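Speaker notes – "Getting people to read the wall"
Skosero village hall association, autumn meeting
Friday, November 15, 2019

Settle in, let the tea finish. Thank Agata Rinaldi for asking me and for the lift from the station. Say hello to anyone who came last time and has been kind enough to come back.

Start with the Otau story. When I first took on the noticeboard at Otau there were notices on it for a jumble sale that had been and gone, a lost cat (found, by then very fat), and a bus timetable for a bus that no longer ran. I was terribly proud of that board. I had bought new pins. And I stood beside it one wet evening before choir and watched the whole of the alto section walk past without turning their heads. Pause here, people usually want to laugh about their own board.

What I'd like us to talk about tonight is signs and notices in shared buildings, and how we might write them so that a tired person with a coat half on can take them in. I am no designer. I ran a school office for a good part of my life and I have written a great many notes to parents, most of which were too long, and I expect tonight will be too long as well.

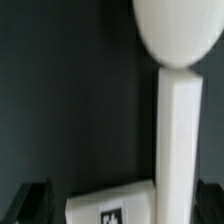 First point, then, and take it slowly. One notice, one job. If you want people to turn off the heating and also to come to the quiz, please make two notices and put them in different places. The heating one belongs by the door you leave by. The quiz one belongs wherever people stand about waiting, and in most halls that means outside the toilets – don't be shy about it, it's the best spot in the building.

Read out the Wevier example in full. It was 348 words on one sheet, in capitals, about the washing-up. Give them the first few lines in the cross voice. Then read Kausar Durrani's version: "Please wash, dry and put away your cups. Tea towels are in the left-hand drawer." Kausar is happy for me to use it and she may be in the room, so look for her.

Second point, height. We hang things where it suits the person with the hammer. Houshang Yazdani, who uses a wheelchair and has been coming to Wevier since the old hall, went round with me in June and we moved nearly everything down. He was very patient with me. The fire notice had been so high up that I had never read it myself, and I'd been locking up that building for 12 years.

Third point, plain backgrounds. A clear bit of wall round a sign does more good than a bright border. If there's time, ask for a show of hands on laminating. I am against it under strip lights, but Banafsheh Rahimi makes a very good case for it in kitchens and I've promised to be fair to her.
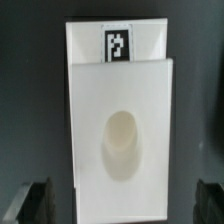

A square black-and-white marker on a white upright, with dark wall behind.

Fourth point is taking things down, and this is where I get a bit stern. Put the date in the bottom corner when you pin something up, in pencil if you like. Anselmo Pimentel goes round the Najafi rooms on the first Monday of the month with a carrier bag and clears whatever is out of date. He says he has only been told off for it once, over a poster for a ukulele group that had quietly become a different ukulele group.

Don't forget arrows! An arrow pointing up can mean straight on or upstairs, so write the word as well.

If running late, skip the bit about fonts and just say: bigger than you think, and dark on light.

Exercise, in pairs. Hand out the 2 old notices from the blue folder and ask each pair to cut theirs down to a couple of lines. Give them ten minutes and walk about a little, they get stuck on whether to keep "polite". Hear as many as want to read theirs out.

Questions. Somebody will ask about translations, so have the Najafi sheet handy. Collect the pencils. Agata needs the chairs stacked along the stage side and the keys back before nine.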